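**Clallix** was a pop duo formed by the singer Josiane Vidal and the keyboard player Perrine Lefèvre. They released two studio albums and a handful of singles, split up in public, got back together in private, and are best remembered for a song that neither of them wanted on the record. Most of their catalog came out on the Lecomte label, whose own history is largely a history of being sued by Clallix.

## Formation

Vidal and Lefèvre met as backing singers on a seaside variety revue, where they were required to wear matching sailor suits and pretend to enjoy a medley. Both have described the revue as a low point. It ran for three summers and they did all of them.

The duo's first name was Vidal & Lefèvre, briefly Lefèvre & Vidal after a coin toss, and then Clallix. Explanations of the name vary. Vidal has said it came from a misprinted cough syrup label; Lefèvre has said she made it up on a train and that Vidal was asleep at the time. The sleeve notes to their first album credit the name to a third person, Agathe Besson, their manager, who has never commented on it.

## Career

### Early singles

The first two singles did not chart. The third, "Late Bus," reached the lower end of the regional radio listings, helped by a presenter who played the B-side by mistake for a week and drew more letters than he was used to. Lecomte signed the duo on the strength of those letters, several of which were later found to be in Besson's handwriting.

### *Skarkura*

Their debut album, *Skarkura*, was recorded in a former dental office and released in September. It has 13 tracks, one of which is silent. The label listed the silent track as "Interlude" and paid royalties on it, a decision it came to regret when a television station used it extensively.

Reviews were kind in the way reviews of debut albums tend to be. The producer, Noémie Millet, was praised for her restraint, though she later said in a radio interview that half the equipment had been repossessed. Every fast song on the album runs at exactly 128 beats per minute, the drum machine having lost its tempo knob before the sessions began.

"Paper Crown," the hit, was added on the last afternoon to fill out side two. Vidal considered the chorus childish. Lefèvre considered the verses childish. It sold more copies than everything else they made put together, and both have since claimed to have written the chorus.

### Second album and split

The follow-up, *Other People's Coats*, took much longer and cost much more. Millet left partway through and was replaced by Lefèvre, who in turn was replaced by Millet. The finished record opens with an eight-minute overture and does not include anything resembling "Paper Crown," as several critics pointed out in their first sentence.

The promotional tour came to an end at the Brelcombe festival. Accounts agree that Lefèvre began the introduction to "Paper Crown," that Vidal walked off, and that the audience sang the whole song without her, reportedly in tune. Vidal returned for the bow. The split was announced the next morning in two separate press releases, each regretting the other.

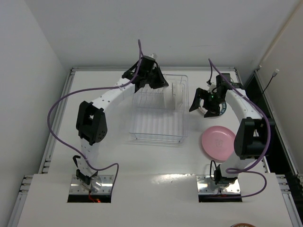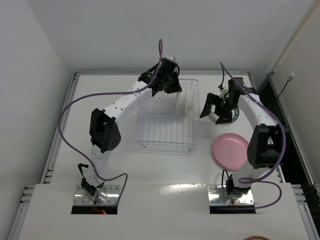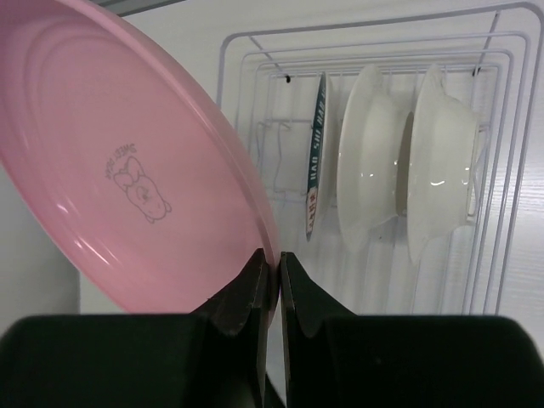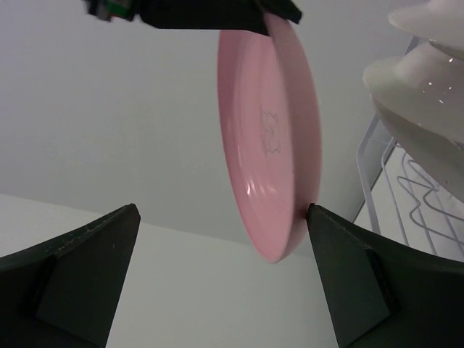 ## Disputes with Lecomte

The duo brought their first action against the label while still on good terms with each other, over the color of the *Skarkura* sleeve. The contract promised "a dignified blue." The sleeve was printed in green. The matter was settled when Lecomte reprinted the lyrics sheet in blue and left the sleeve alone.

Later cases concerned royalties, the ownership of the name, and a line of Clallix umbrellas that neither performer remembered approving. The umbrella case went on the longest. It produced a ruling that each member could use the name Clallix only with the written consent of the other, and for several years no one used it at all, apart from the umbrellas.

## Solo work and reunion

Vidal moved into musical theater, taking over the part of the widow in *The Lamplighter's Niece* and holding on to it through two changes of management. Lefèvre wrote music for commercials, among them a jingle for a mattress chain that fans insist is "Paper Crown" played backward. She has denied this, though not very hard.

The pair resumed speaking at Besson's retirement party, where they were seated together by an oversight in the table plan. A reunion concert followed at a small hall, unadvertised, with a printed set list that left out the hit. They played it twice.

A remastered edition of *Skarkura* was issued on 30 May 2023 with new sleeve notes by the music writer Eugénie Barbier. It restored two deleted verses, corrected several misspelled credits, and lengthened the silent track. The sleeve is still green.

## Musical style

Barbier's notes describe the Clallix sound as "two people finishing each other's sentences incorrectly." Vidal generally sings the melody and Lefèvre a harmony above it, except on "Late Bus," where they swapped parts and forgot to swap back. The lyrics favor public transportation, weather, and borrowed clothing. Love is mentioned on both albums, usually in connection with one of the other three.

## Discography

**Studio albums**

- *Skarkura*
- *Other People's Coats*

**Selected singles**

- "Good Morning, Inspector"
- "The Wrong Umbrella" (predates the litigation)
- "Late Bus"
- "Paper Crown"
- "Paper Crown (Slower)"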